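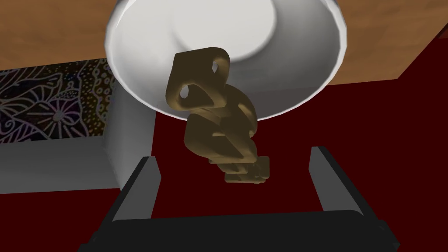
Maritza Betancur writes that she left her Halmont softener on the factory hardness setting and the kettle furred up within the month. I can believe it. The box promises a set-up with no adjustments, and I have yet to meet one.

4. Setting the hardness

4.1 Test the cold kitchen tap before the softener is connected. Use a proper strip – the free one in the lid fades if it has been stored in a warm shop.

4.2 Hold SET until the display blinks. Enter your own reading. The Stasthorpe postcode table gives 333 for the whole town, which I doubt.

Caution: do not go above 635. The menu lets you, but the valve is not rated for it. 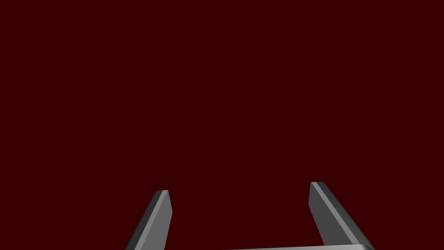
4.3 Fill the salt bin to the 12 kg line. Tablets only. Derkau sell a "premium" block at twice the price, and I could taste no difference.

4.4 Start a manual rinse and stay with it until the drain hose stops running.

Note: the leaflet claims over 3000 litres between rinses. Treat that as a hope and check the bin in January.

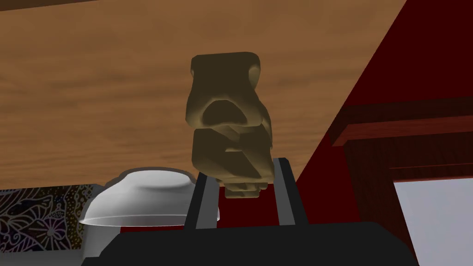
According to one Lema owner, the same steps work on the older model, except that SET is marked MODE and has to be pressed twice.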